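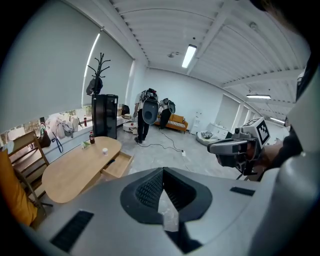
*Figure 1. Collection session in the shared living area, seen from one of the hand-held grippers. A second gripper with its marker cube is at right.*

## 3. Data Collection

Student team: Heikki Jääskeläinen and Uriel Zepeda
Submitted April 11, 2026

### 3.1 Procedure

Demonstrations for the Dramulance project were recorded with hand-held grippers in a furnished room at the Kokthorpe site. Operators carried the recording equipment on their backs and moved freely between the table, the sofa, and the shelving. Each operator was assigned one task at a time and repeated it from a new starting position. Furniture was left in place between sessions.

### 3.2 Data Set

The team recorded 1684 demonstrations across 4 tasks. Of these, 308 were removed during review, most often for lost marker tracking or an incomplete grasp. A further 603 were relabeled after the start and end points were found to be inconsistent between operators.

### 3.3 Limitations

All sessions took place in a single room, and the trained policy has not been tested elsewhere. Tracking was least reliable when an operator turned away from the other gripper. The drawer task has fewer accepted demonstrations than the remaining tasks and should be extended before the next training run.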